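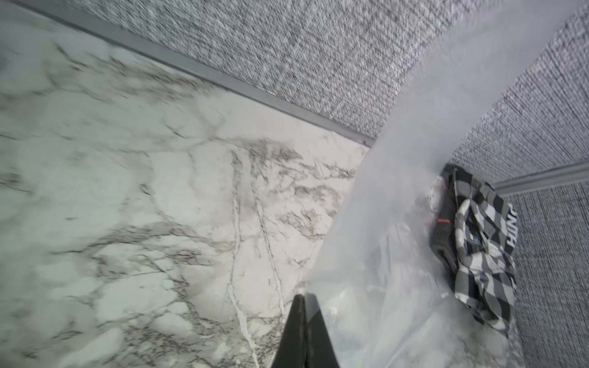
Posted by marblebench66 in Kitchen and Laundry, 3 replies hidden

Marble-look bench and grey woven panels, would you do it again?

We're redoing the back room where everything gets folded, bagged and put away. I've settled on a white marble pattern with grey veining for the top, and I'd like a salt-and-pepper woven fabric on the walls around it, with a plain metal strip where the two meet. The quote from Stastero for the panels came to $2610 fitted. My partner thinks the veins and the weave will fight each other. Anyone living with both?

kaz_sasaki wrote:
I have both. The colours get along fine because it's all greys. My complaint is finding things. A clear bag on a veined top more or less disappears, especially under a bright light. Dark clothes in the bag help.

warkley_jo wrote:
I'd skip fabric anywhere near food. Ours was in the pantry for five months and it held every smell going. Paint is cheaper and you can wipe it.

marblebench66 wrote:
No cooking in this room, Jo. It's shirts, spare dishes and the picnic gear. A tray, a plate and a fork might sit out while I'm packing and that's as close as it gets to dinner. I like a yellow tray on the grey, and the fork with the gold head and dark green handle looks good beside it.
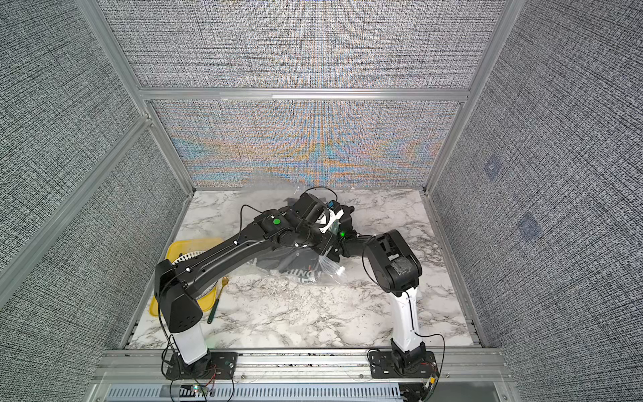
Re: clear bags or cloth bags?

Sun-ja Myung wrote:
Going off topic a little, but I'd keep the clear bags. With a dark top that has lettering on it you can read enough through the plastic to know which one you've got. I had cloth bags from Disance and had to open every one to find anything.

warkley_jo wrote:
Clear plastic splits at the corners. I went through a whole roll last September. Cloth bags with a tag on the string, and write on the tag.

Sun-ja Myung wrote:
Mine split when I stuffed them. Fold the shirt in thirds, lay it flat in the bag, press the air out with your forearm, then fold the end under. Three to a shelf is plenty.

kaz_sasaki wrote:
I'm with Sun-ja on clear — but patterned stuff is a different matter. Black and white checks in a crumpled bag on a marble pattern are hard work for the eyes. I put those on the Miyazaki shelf (long story, it came from a shop of that name) against a plain wall.
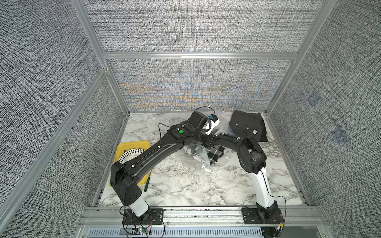
Re: what we ended up ordering

marblebench66 wrote:
Thanks all. The marble pattern stays. I'm getting the fabric panels on the walls and a wider metal strip along the join, as Kaz has. Clear bags for the plain shirts, cloth for anything checked, so Jo gets half a win.

warkley_jo wrote:
I'll take half. Ask them whether the panels come off for cleaning before you pay the deposit.

kaz_sasaki wrote:
Mine do. Two screws each, and a soft brush on the vacuum. Don't wet them.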